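Bench Cells > Two-arm setups > Gripper pads and tray handling

Thread: Green fingertip pads slipping on steel trays

d_strobel
Cell is a two-arm table unit running a food handling job, steel trays with one croissant each. Job name in the controller is Gestulness. Program 342 is the lift, both arms, one tray per arm. The left gripper clamps the near wall of its tray. The right one goes in from above with the long fingers.

Fault is on the right. The tray creeps down in the grip during the hold, and the slip check stops the cycle. I cleaned the pads with alcohol and redid the finger zero. No change. Start position below, then my log entry.

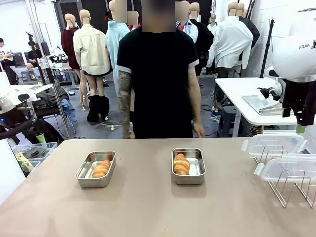 Ayala, April

Pads on both grippers swapped at cycle 3,406. Grip force left at the value from the previous set. Tray start positions retaught after the swap. Right arm tray sits slightly farther back than the left and I have kept it that way, as the approach is cleaner with the wire rack on that side.

First stop came in the same shift. Left arm has not faulted.

knut_d
Force value from the old set is your problem. New pads are thicker until they bed in, so the fingers reach the force threshold early and the controller calls it closed. Redo the closing calibration with the new pads on, then look at the force.

svenja.sperling
Disagree with Knut. If that were it, both arms would fault, and she changed both sides. I would look at the cable on the right first. If it is strapped too short it pulls on the wrist in the lowered pose and the fingers land at an angle. You get an edge contact and the tray walks.

knut_d
The left clamps a wall from the side. The right goes into the tray from above. Different contact, different margin. Same calibration error can show on one and stay hidden on the other.

svenja.sperling
Possible. Still takes two minutes to check the strap before recalibrating anything.

finn_o
Which pads, Eta or Barnitik? The Barnitik ones come with a release film that is easy to miss on the green version. Alcohol won't take it off.

d_strobel
Barnitik. No film, I checked under the lamp.

Strap: Svenja has a point. It was 2 cm shorter on the right than on the left. Let it out and ran the lift with the croissant taken out of the right tray, so that I was only looking at the grip.

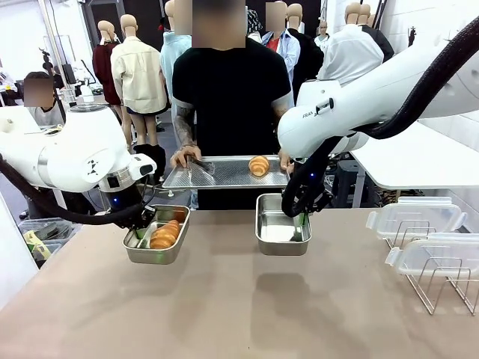 Lift with both trays off the table, left loaded, right empty.

Held for the full dwell. With the croissant back in, it faulted again, but later in the hold. So the strap was part of it.

knut_d
Now do the closing calibration.

h_schwerdtfeger
Do it with the tray in the grip. On our cell the routine passes with bare fingers and is still off when there is a thin rim between the pads. Also write down the finger gap before and after. If it hardly changes, Knut is wrong and you should look at the pad seats.

d_strobel
Done, tray in the grip. Gap changed by 0.4 mm on the right and by almost nothing on the left. Loaded lift ran until end of shift without a slip stop. Force value not touched.

knut_d
0.4 is a lot for pad thickness alone.

svenja.sperling
It is. I would pull the right pads and look for a burr in the seat. A calibration will cover that up until the pad cuts through.

d_strobel
Will pull them at the next service. Strap length and finger gap are now on the cell sheet.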